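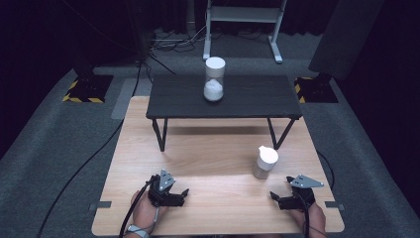

Sedeo 600 Low Riser Table

The Sedeo 600 is a low riser for use on a worktop, desk or dining table. It adds a second level for items in daily use and leaves the surface in front of it free. The unit is supplied flat and is assembled with four bolts.

Specification

Model: Sedeo 600
Width: 600 mm
Depth: 458 mm
Top: compressed mineral board, slate texture
Top colour: dark grey
Legs: steel, powder coated, black
Feet: felt pads, replaceable
Tool supplied: 5 mm hex key
Country of assembly: Serbia

A wide version, the Sedeo 1019, measures 1019 mm across and has the same depth. It is fitted with a centre brace under the top. The legs are common to both versions and can be ordered as a spare part.

Top

The texture is pressed into the board during manufacture and is the same on every unit, apart from small changes in shade between batches. If two risers are to stand side by side, order them together. Fine powder such as salt or flour will settle in the grain. Remove it with a dry brush first, then wipe with a damp cloth. A wet cloth used on dry flour makes a paste that is slow to clear.

The edges are sealed on all four sides. Standing water should be wiped up the same day. The board is not suitable as a cutting surface and is not rated for pans straight from the hob. Use a trivet.

Legs

The legs splay slightly outwards. Each one is held by a single bolt into a threaded insert. Fit all the legs loosely, turn the riser upright on a flat surface, press down on the centre of the top and then tighten. Check the bolts again after the first week of use. Do not use a powered driver, as the inserts can be pulled out of the board.

Surfaces below

The felt pads are suited to oiled or lacquered wood, glass and stone. On freshly oiled wood, wait until the oil has fully cured before placing the riser. Grit caught in the felt will mark a soft finish, so lift the unit to move it. Pads are sold in sets under the Drunum name and are fixed with adhesive. Clean off the old glue before fitting new ones.

Design

The riser was drawn by Mirjana Vukadinović for the Lokengate range. The first version had straight legs and was withdrawn. Legs from that version use a different thread and will not fit the present top.

Delivery and returns

Orders placed by noon on Friday leave the warehouse on the next working day. The wide version is sent by Georgiev Freight and needs a signature. Assembled units can be returned only if a part is faulty. Please keep the card corner pieces until the top has been checked for chips.

The Sedeo 1019 is out of stock until February. Spare legs and pads are available now.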